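Furkuta Group Reports Result on Grasping in Randomized Scenes

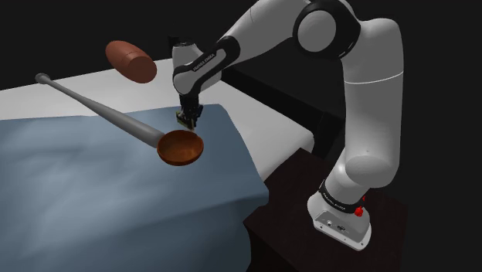
A simulated Franka Emika arm above a bed, with a ladle-like utensil nearby.

The Furkuta manipulation group, led by Pornthip Wiriya, has completed its study of grasp training in randomized household scenes. Objects and furniture were combined freely in simulation, and the policy was trained on 700 layouts. On 22 held-out objects, it needed nine attempts or fewer per object — six fewer than the group's earlier method at its worst. The written report will be available to members in April through the Jovell library.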